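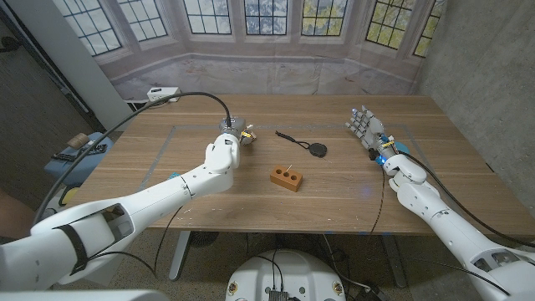 Trirnell Reading Rooms: progress report to the Plimano Fund
By Lenuța Dinu, project coordinator
January 8, 2026

This report covers the period since the grant started in September. It follows the headings in the grant letter, except that spending comes at the end.

Opening the rooms

We said we would open reading rooms in four villages. Two are open, Plorkau and Sârbu. The Plorkau room is in the old school annexe and opens on two afternoons a week. The Sârbu room shares a building with the post counter and keeps the same hours, so it is open more often than we had planned for. Sorin Matei looks after both and drives between them.

The third room has been held up by the roof. The parish agreed to replace the broken tiles before we moved any books in, and the roofer has been once to measure. We have a signed letter giving us use of the room for the whole grant period, so the delay does not put the site at risk. Shelving for it has been bought and is stored at Plorkau.

For the fourth room we do not yet have an agreement. The owner of the building we first looked at wanted rent, which was not in the budget. Liviu Mihăilă is talking to the school about the room beside the kitchen. It is smaller but has its own outside door and a working radiator. We would like to discuss this with you before signing anything, as it is a different address from the one in our application.

Books and lending

The opening stock was 200 books for each room, mostly donated, with the gaps in children's fiction filled from the grant. Up to the winter closure we recorded 292 loans across both rooms. Children's books go out most, followed by crime novels and anything on vegetable growing or preserving. The poetry has hardly moved and we will swap some of it for large print, which has been asked for at both rooms.

Lending is still done on paper cards. Teodor Ursu has set up a spreadsheet and types the cards up at the end of each month. We had some trouble early on with cards filled in without a surname, and the card has been redrawn with a bigger box. Late returns are not fined. Sorin rings people up, and so far that has been enough.

Reading sessions

Lindalva Lins has run the children's sessions at Plorkau since the room opened. They last an hour and include reading aloud and time to choose a book to take home. Attendance dropped during the grape harvest and recovered afterwards. Parents in Sârbu have asked for the same thing, but the post counter has a queue at that time of day and the noise carries. We will try a later start in spring.

The adult letter-writing help in the original plan has not begun. It needs a second person in the room and we have not found one for the hours we can offer.

Spending

Shelving came in under budget and heating came in over. The Plorkau annexe has electric heaters only and they are expensive to run. We ask permission to move the underspend on shelving to heating for the rest of the winter. The transport line is on track. No money has been spent on the fourth room.

Next period

Open the third room once the roof is done. Settle the address of the fourth. Replace part of the poetry stock. Start sessions at Sârbu. Receipts and the loan spreadsheet are sent separately.

Contact: Lenuța Dinu, Trirnell Reading Rooms | © Trirnell Reading Rooms | Back to top

This site uses cookies to remember your settings. Accept | Decline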